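Chapter 4
Buying an Arm You Can Afford to Break

In this chapter
Reading a spec sheet without falling for it
What comes in a kit, and what you'll end up buying anyway
Setting up a first pick-and-place job
Deciding between a kit and a finished arm

The first robot arm I ever paid for with my own money came from a company called Usuga, and I picked it because the picture on the box showed it holding an egg. I was sold! I carried it home, built it over a long January weekend, and spent most of the following month learning that holding an egg and picking up an egg are two very different jobs. The arm could hold one fine if I put it between the fingers myself. Getting there on its own was another story, and there were a lot of omelets.

I bring this up because most people reading this book will buy an arm before they finish it (some of you already have, I know, I've seen the emails), and the shopping is harder than it looks. The programming you can fix on a Tuesday night. A shoulder joint that sags under its own weight will sag forever, or at least until you pay for a better servo.

So let's go shopping. I'm going to use one kit as our running case for the next three chapters, the Trovine desktop arm, and I'll put it next to two others I've spent real time with: the Prorkell, sold fully assembled, and the Clodik, which is a kit like the Trovine but with metal brackets where the Trovine has printed parts. I bought all three at full price and I have complaints about every one of them.

4.1 What the numbers say

Every arm comes with a spec sheet, and every spec sheet leads with payload and reach. Payload is how much the arm can lift. Reach is how far it can stretch. What you want to know, and what you'll usually have to dig for, is how much it can lift while it's stretched. The Trovine's sheet gives 200 grams, and if you go to the small print on the second page you find that drops to 100 grams at full reach. I like that they printed it at all. The Clodik sheet gives a single number and leaves you to find out for yourself, with a kitchen scale and some fishing weights, as I did.

Try this before you buy anything. Hold a full coffee mug close to your chest. Easy. Now hold it straight out in front of you with your elbow locked and count to thirty. Your shoulder is doing all that extra work, and so is the arm's, and a hobby servo complains sooner than you do. When you read a payload figure, ask where the elbow was.

The next number to look for is repeatability, meaning how close the arm gets to the same point when you send it there again and again. The Trovine claims 2 millimeters. For sorting small soft things on a table that's plenty. For putting a pin in a hole it's hopeless, and no amount of clever code is going to save you (I tried, see Chapter 9).

4.2 What's in the box, and what isn't

My Trovine arrived with the printed parts, the servos, a controller board, a power supply, a bag of screws, and a manual that I'd call brave. The steps are in the right order, which already puts it ahead of Clodik's, but the drawings are tiny and the left and right versions of one bracket look identical on paper. Lay them side by side on the table before you start screwing things together. I had the elbow on backward for a whole evening.

Printed parts worry people. They worried me too! In practice I've been pleased with them. When you drive an arm into the table, and you will, something has to give, and I'd much prefer it to be a finger I can print again by dinnertime. The Clodik's metal bracket survived my worst crash beautifully and passed the whole shock along to the servo behind it, which did not.

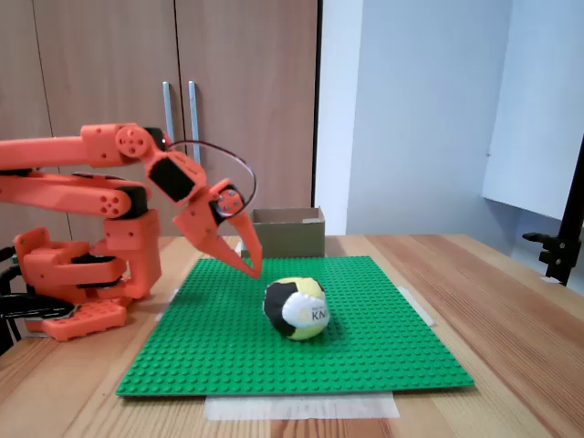
The other thing you'll want is a work surface that stays put. An arm only knows where its own joints are, so if the surface slides a little to the left between one run and the next, every position you taught it is wrong by exactly that much. Fasten everything down. Tape is fine for a first week, clamps are better, and screws are best if the table belongs to you. Then give the arm something soft and light to pick up, something you won't mind chasing across the floor.

My friend Hartmut Hinrichs taught shop for years and has opinions on this. He makes beginners run the whole job by hand first, moving the joints a bit at a time and writing down each stop: above the object, down, close, up, across, open. I thought this was terribly slow until I watched his beginners get a clean pick well before I did. We'll do it his way in Section 4.4, and you'll need a pencil.

4.3 Kit or finished arm?

The Prorkell is a lovely thing. You take it out of the box, plug it in, and it waves at you. It's quieter than the other two and the software opened on the first try, a sentence I don't get to write very often. If your interest is in the programming and you'd be happy never to see a screwdriver, buy that one and skip ahead to Chapter 5.

My trouble with it came later, when a wrist servo began to buzz. On the Trovine I'd have had the part out in minutes, having put it in there myself. With the Prorkell I had to mail the whole arm back and wait, and the reply to my first message was a link to the page I'd written in from. They did fix it, and they paid the return shipping.

Before we go on to the build, get a sheet of paper and write down the heaviest thing you want your arm to lift, how far away it will be sitting, and how much of your weekend you're willing to give up. Keep the sheet handy. We'll use the first two answers in the next section to work out the load on the shoulder.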